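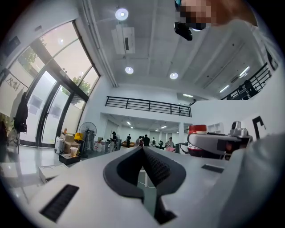
Hand-held grippers for teaching: worth it, or just moving the work somewhere else?

kakero_bench
Posted at 9:40 am

We've been offered a set of hand-held grippers by a firm called Merkano, to teach our arm a sorting job (small boxed parts out of a tray and into cubbies). The pitch is that you walk about with the gripper in your fist, do the job yourself a couple of hundred times, and the arm learns from the recordings. No leader arm, no headset, no programming.

I've sat through the sales talk twice now and I still don't believe it. Their figure was 200 demonstrations for one task. Fine, but whose demonstrations, and how many got thrown away first? I asked and got a slide about "scaling".

Has anyone here done this with their own hands and not somebody else's slides?

ilze_r
Posted at 10:15 am

Yes, since February. 596 recordings of one job, which was putting lids on tubs. It works on our tubs, on our table, with our lids. We moved the table next to the window and the arm started missing the rim.

I don't regret it, but I'd want to know what "learns" means in their contract.

Seung-woo Heo
Posted at 10:32 am

Did you record any of it by the window, Ilze? If all 596 were done under the same lights then that's what you taught it. We do ours all over the building on purpose, including spots where people are walking through in the background and the daylight is all over the place. Looks a mess, works better.

The hand-held kit is the only reason we can do that. Try wheeling a leader arm up a flight of stairs.

ilze_r
Posted at 10:41 am

No, all at the one table. I know. But the rep told us the wrist view would take care of it, so we believed him.

oldrelay78
Posted at 11:05 am

I programme pick and place for a living and I have yet to see one of these beat an afternoon with a pendant and a decent fixture. Boxed parts from a tray into cubbies? You know where the tray is. You know where the cubbies are. Bolt them down and write the moves. What are you teaching it, exactly?

kakero_bench
Posted at 11:20 am

The tray isn't always in the same place and the boxes get tipped in any old how. Otherwise I'd agree with you.

oldrelay78
Posted at 11:24 am

Then fix the tray. Cheaper than a set of plastic hands.

Achilleas T.
Posted at 12:10 pm

Relay, you say this in every thread and in half of them you're right. Some customers won't let you touch the tray though.

To the original question. I've used hand-held grippers and I've used remote control, where you drive the real arm and watch what it does. My complaint about the hand-held way is that your own arm is far too clever. You reach round things, you twist your wrist, you lean in. Then the robot tries the same path and its elbow is in the wall. With remote control that can't creep in, as the arm was the one doing it. It's horribly slow and your shoulders hurt by lunch, but what you record is something the robot can do.

We threw out almost 78 takes in our first batch for that reason alone.

Seung-woo Heo
Posted at 12:26 pm

That's a training problem (for the people, I mean). After a day with the arm standing next to you, you stop doing the fancy wrist stuff. I can look at a move now and tell you if ours will reach it.

Achilleas T.
Posted at 12:31 pm

You can. Your students can't. And the rep is selling it as something anybody can pick up.

W. Ruppert
Posted at 1:50 pm

A few things I'd check before signing anything, having been caught out on most of them:

Are the finger pads on the hand-held the same as the ones on the arm? Same rubber, same shape, same wear. We taught with fresh pads and ran with old ones, and thin card slid straight out.

How hard do you squeeze? On ours the recording knows how far the fingers closed and nothing about the force. A person feels the box give and eases off. None of that was in the data.

What does it weigh after an hour? The people from Jeon who lent us ours said it was light. Pass it round the office and ask again at four o'clock.

Who looks through the recordings? Somebody has to. It was me.

kakero_bench
Posted at 2:05 pm

The squeeze point is a good one, thanks. Half our boxes are thin card. Will ask about the pads too.

grirneria_lab
Posted at 3:30 pm

Bit more positive from here. We did 13 demonstrators on the same task and the mixed set came out better than our best person on her own. Waltraud is right about the checking, it took longer than the recording did. But for soft or awkward things I wouldn't go back to writing moves by hand.

oldrelay78
Posted at 3:38 pm

Better by what measure? Same test, same tray, same number of tries?

grirneria_lab
Posted at 3:52 pm

Same tray, yes. The tries weren't quite equal, the second lot ran longer. I'd have to look it up.

oldrelay78
Posted at 3:54 pm

Thought so.

ilze_r
Posted at 4:20 pm

Kakero, ask Merkano to leave one set with you and pick the test yourself. Your boxes, your cubbies, tray moved between runs, and somebody from your side writing down the misses. If they only want to do it at their place, I'd leave it.

kakero_bench
Posted at 4:45 pm

Asked them. They say they can do a loan, but "with a specialist present". So we're back to whose hands it is.

Achilleas T.
Posted at 4:58 pm

Let the specialist watch – he just doesn't get to hold it.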